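Project Report: Why Our Suturing Robot Kept Losing the Thread

Course project, Skevico surgical robotics track

What we set out to do

Our team wanted the Trostwood controller to place a simple row of stitches with two arms. I took on fault logging, which sounded like the easy job (ha!). We ran 38 trials in July and 30 of them finished without anyone touching the stop button. The other eight are what this report is about.

The fault

In all eight, the thread pull just kept going. The controller was supposed to back off when the tension estimate hit our limit, and it sailed right past it. I dug through the logs and found that the estimate froze whenever a loop of thread caught on an instrument wrist – the software thought the line was slack, so it pulled harder. In trial 22 it snapped the thread and I jumped out of my chair.

We had also set the watchdog timer to 551 milliseconds, way too long for a pull that fast. My fault, I copied it from the Brulten demo settings and never went back to check.

Needle and thread work, both arms in use:

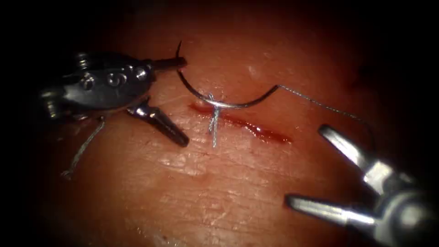
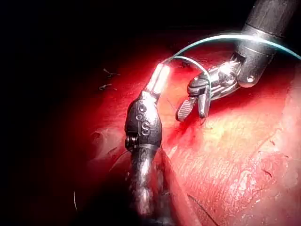
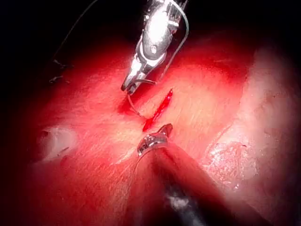

What we changed

The controller now stops if the tension number stays exactly the same for too many readings in a row. We also added a slack check before each pull, and the arm has to open up and clear any loop before it can move on. The watchdog is a lot shorter too. We haven't rerun the full set yet, so I can't promise the fix holds, but the bench test with a snagged thread stopped every time. Next up is trying it with thicker thread!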